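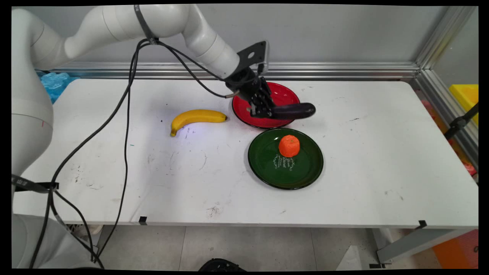
Ekcombe Stroke Follow-up Project
Progress report to the Waweru Fund, second reporting period
Prepared by Deisy Huanca, project lead
January 28, 2018

1. Scope of this report

This report covers recruitment, follow-up, data quality and spending for the second period of the grant. It should be read with the first report, which sets out the background and the full protocol. Sections on staffing and equipment have been left out where nothing has changed.

The project follows adults discharged from hospital after a first ischaemic stroke, the type caused by a blocked artery in or leading to the brain. Patients with bleeding in the brain are excluded, as are those with a brain tumour or an earlier stroke found on scanning. The main question is whether a structured nurse review at six weeks and six months lowers the rate of untreated high blood pressure and untreated atrial fibrillation at one year.

2. Recruitment

By the close of the period 3119 discharge records had been screened at the two sites, Ekcombe and Testetti. Of these, 2153 met the entry criteria. The most common grounds for exclusion were a previous stroke and discharge to an address outside the study area.

The target of 200 patients enrolled in the nurse review arm was met in the last month of the period. Enrolment at Testetti was slower than planned during the first half. Discharge letters there were reaching the study office after the patient had gone home, and the first contact was then made by telephone instead of on the ward. From the third month the ward clerk has sent a list every morning, and enrolment has kept to plan since.

Patients in the comparison arm receive usual care and are followed through their records only. No change has been made to how they are identified.

3. Follow-up

Of the patients due a six-week review in this period, 89 per cent attended. The protocol assumed 80 per cent. Those who missed the appointment were offered a second date, and then a home visit if they lived within the study area. Reasons for non-attendance were recorded where given; transport and a further hospital stay were the two most frequent.

The six-month reviews have only just begun and the numbers are too small to report by site. They will be included in the next report.

At each review the nurse takes three seated blood pressure readings, five minutes apart, and records the mean of the second and third. A single-lead heart tracing is taken for two minutes. Any tracing marked as irregular goes to the hospital cardiology department for a full reading, and the result is sent to the patient's own doctor. Speech, swallowing and arm weakness are scored on the short form described in the first report. The arm score was found to differ between nurses when the same patient was seen twice, mainly at the middle of the scale – the wording of two items has been tightened and all reviewers have repeated the training.

4. Data quality

The study database was moved to the Hisero system at the start of the period. The transfer was checked by comparing every enrolled patient's record with the paper form. Errors were confined to date fields, where day and month had been exchanged in records typed before the move. These have been corrected and the entry screen now rejects an impossible order of dates.

Missing data remain a concern in one area. Cholesterol results are requested at six weeks but are often taken by the patient's own doctor and not passed on. We propose to take the sample at the review itself. This needs an amendment to the ethics approval, which has been submitted.

5. Safety

No serious event has been judged to be related to the review. Second strokes and deaths are reported to the independent monitor as they occur. The monitor has seen the figures for this period and has not asked for any change to the protocol.

6. Spending

Spending is below budget on travel and above budget on nurse hours – the second follows from the home visits, which take longer than the clinic appointments they replace. We ask the Fund to agree to a transfer between these two headings. The total grant is not affected. A full statement is attached as Annex B.

7. Work planned for the next period

Enrolment in the review arm is closed and the screening post will end in March. The hours released will be used for the six-month reviews.

The analysis plan will be fixed before any one-year data are examined. A draft is with the project statistician, and one point is still open: how to treat patients who move away between six months and one year. The present draft counts them as lost to follow-up unless their new doctor agrees to supply a blood pressure reading.

Annex A: enrolment by site and month
Annex B: statement of spending
Annex C: revised arm weakness items, version 2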